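4.2 Netzanschluss und Länderadapter

Das Tischgebläse Rocha 5 wird werkseitig mit europäischem Netzstecker ausgeliefert. Für den Betrieb in Ländern mit abweichenden Steckdosen ist ein geeigneter Adapter zu verwenden. Bestellungen richten Sie bitte unter der Artikelnummer 522 an den Kundendienst der Aditz GmbH.

1. Schalten Sie das Gerät am Drehregler aus (Stellung 0).
2. Prüfen Sie Adapter und Kontaktstifte auf Verformungen und Risse.
3. Stecken Sie den Netzstecker bis zum Anschlag in den Adapter.
4. Führen Sie den Adapter gerade in die Steckdose ein.
5. Wählen Sie Stufe 1 und warten Sie den gleichmäßigen Lauf ab. 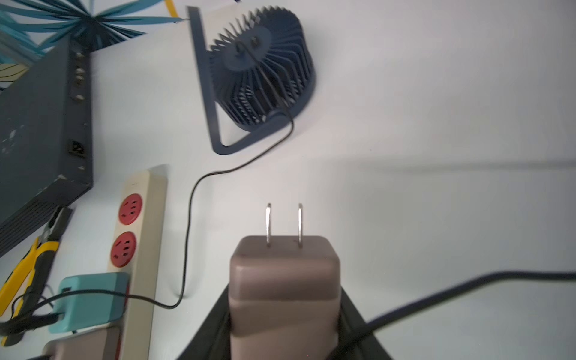
Abb. 156: Adapter mit zwei flachen Kontaktstiften, dahinter ein Tischventilator

ACHTUNG
Ein Adapter wandelt die Netzspannung nicht um. Vergleichen Sie vor dem Anschluss die örtliche Spannung mit den Angaben auf dem Typenschild.

Hinweis: Der Betrieb an Mehrfachsteckdosen ist zulässig, sofern deren Nennleistung nicht überschritten wird. Das Hintereinanderstecken von 2 oder mehr Adaptern ist untersagt.

Beschädigte Adapter sind außer Betrieb zu nehmen und fachgerecht zu entsorgen (siehe Abschnitt 7).

Stand: 14. Mai 2025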